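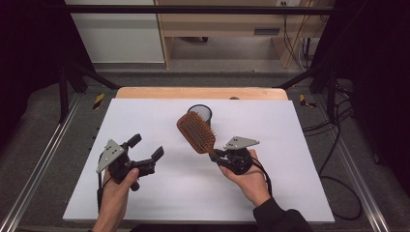

Unit 6. Slipped grasps and bad labels

Kwabena Korletey's group lost a batch of brush-and-cup recordings in October. Of 414 takes, more than 80 had the wrong gripper width logged. The zero offset had drifted on one hand, so the log read "closed" with the jaws open. The policy trained on them let go early.
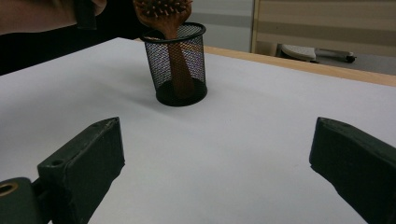

Handout p. 3

Check the logged width against the wrist view before labeling a release. If the two disagree, stop and rezero both grippers.
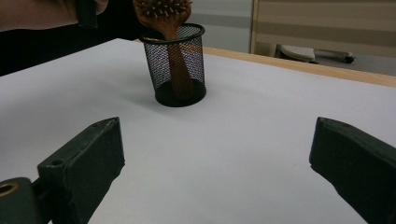

Fig. 6.2. Brush upright in the mesh cup, fingers open.

For next class: find the first bad take in the Varkstead log and bring its number.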